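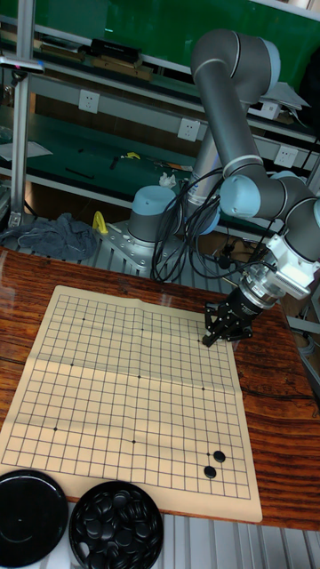

News > Missions > Ason Valley > Reporting

Mission report on the Ason Valley describes quieter cease-fire line and slow progress on returns

6 Nov 2023

The Secretariat of the Joint Observer Mission in the Ason Valley has sent its latest periodic report to the member governments. The report covers the period since July and deals with the state of the cease-fire, the return of displaced families, the work of the local councils and the humanitarian situation in the districts of Kamel and Plasen. It was prepared in line with the mission's mandate, under which the Head of Mission must inform the governments at regular intervals of all developments affecting the agreement between the parties.

According to the report, the cease-fire line remained generally calm. Observers recorded 41 violations, most of them involving the movement of vehicles inside the buffer area without prior notice. Two incidents involved the use of firearms. No deaths were reported in either case, and both were referred to the Joint Contact Group, where the parties agreed to exchange written accounts. The account from the Kamel side has been received. The account from the Plasen side was still outstanding when the report was closed.

The Head of Mission, Matvii Skoryk, presented the main findings to representatives of the member governments and repeated his call for full freedom of movement for observers. "Patrols were turned back at the northern checkpoints on several mornings during the reporting period, and the explanations given to our teams were not consistent," Mr. Skoryk told the meeting. "The parties accepted these patrols when they signed the agreement. I have asked the commanders on both sides to issue clear written orders to their personnel, and I expect to see those orders." 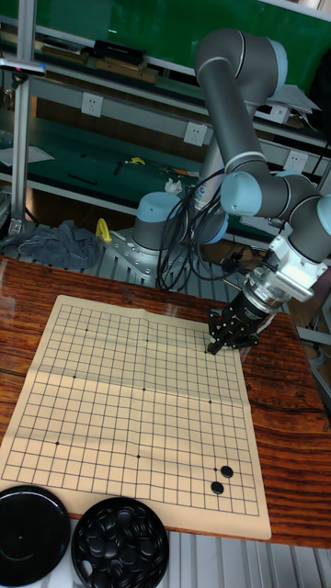 The mission has 135 observers in the field, working from the main office in Kamel and from smaller posts along the valley road. The Secretariat notes that the post nearest the upper bridge was closed for part of the period after flooding damaged the access track. Patrols from that post were carried out from Kamel until the track was repaired. Night patrols, which had been suspended in the spring, resumed in the lower part of the valley and are expected to be extended to the upper part once radio coverage there has been tested.

Return of displaced families

The report devotes a separate section to the return of people who left their homes during the fighting. A total of 1,672 people have registered to return to villages in Plasen district under the arrangement signed by the two district administrations. The Secretariat describes the pace of actual returns as slow and attributes this mainly to unsettled claims over housing and farmland. In a number of villages, houses belonging to absent families have been occupied by other displaced people who have no home to go back to themselves.

The district administrations have opened a shared claims office in Kamel to receive documents from both communities. Staff from the mission's civil affairs section attend its sessions as observers and do not take part in its decisions. The report welcomes the opening of the office but states that its hours are too short and that applicants from the upper villages often have to travel for most of a day to reach it. The Secretariat recommends that claims officers visit the upper villages at fixed times until a second office can be opened.

Where land records were lost, the office has accepted tax receipts, school papers and the sworn statements of neighbors. The Plasen administration has asked for stricter rules on sworn statements. Discussions on that point continue, and the mission has offered the parties the help of its legal adviser.

Clearance of mines and other explosive items

Clearance work continued on farmland between the valley road and the river. The work is carried out by Grinduteck, the contractor selected by the two administrations, and is inspected by a mission team before any plot is handed back to its owner. The report states that the fields closest to the road have been released for use. The river bank remains closed, and warning signs there have been replaced after several were found to be missing.

Residents are reminded that a cleared plot is considered safe only after the handover certificate has been signed. The Secretariat expresses concern at reports of livestock being grazed in marked areas and asks village leaders to repeat the safety message, in particular to families who have recently come back and may not know which areas are still marked.

Local councils and public services

In both districts the local councils met regularly. The council of Kamel adopted a budget for the coming year which includes funds for the repair of the water main serving villages on both sides of the line. The council of Plasen has not yet taken a vote on its share of the cost. The report encourages it to do so before winter, noting that the pipe failed twice last year in freezing weather and that the households affected depended on water brought in by truck.

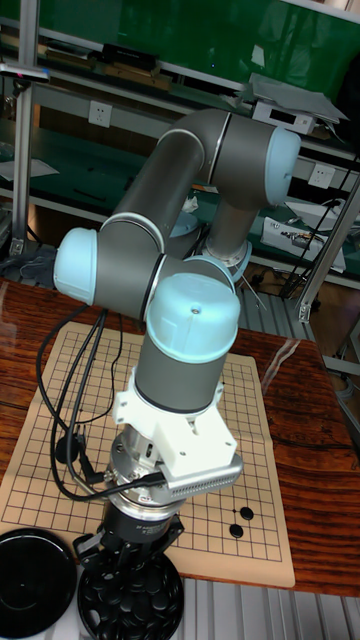 Schools opened on schedule in all the larger settlements. Attendance in the upper villages was lower than expected in the first weeks of term, chiefly for lack of transportation. The health center in Plasen continues to operate with a reduced staff, and patients in need of surgery are transferred across the line under a standing arrangement between the two health departments. The mission facilitated these transfers on request and reports that none was refused during the period.

Women's groups from the two districts met in Kamel to prepare joint proposals on market access and on the crossing hours for traders. Their proposals have been passed to the Joint Contact Group, which has placed them on the agenda of its next session. The Secretariat recommends that the groups be invited to present them in person.

Observations and next steps

In his closing observations, the Head of Mission states that the calm along the line has given the parties room to settle practical questions, and he urges them to use it. He asks the member governments to keep the strength of the mission at its present level, to fill the vacant posts in the civil affairs section without delay and to support the claims process with additional funds. He also draws attention to the situation of families living in temporary shelters outside Kamel, whose heating supplies for the winter have been only partly secured.

Member governments are due to discuss the report at their next regular meeting, at which they will also consider the extension of the mandate. The full text, with an annex listing the recorded violations by location, can be obtained from the Public Information Office of the mission.

Contact: Public Information Office, Joint Observer Mission in the Ason Valley, Kamel | © 2023 Secretariat of the Mission. All rights reserved. | Back to top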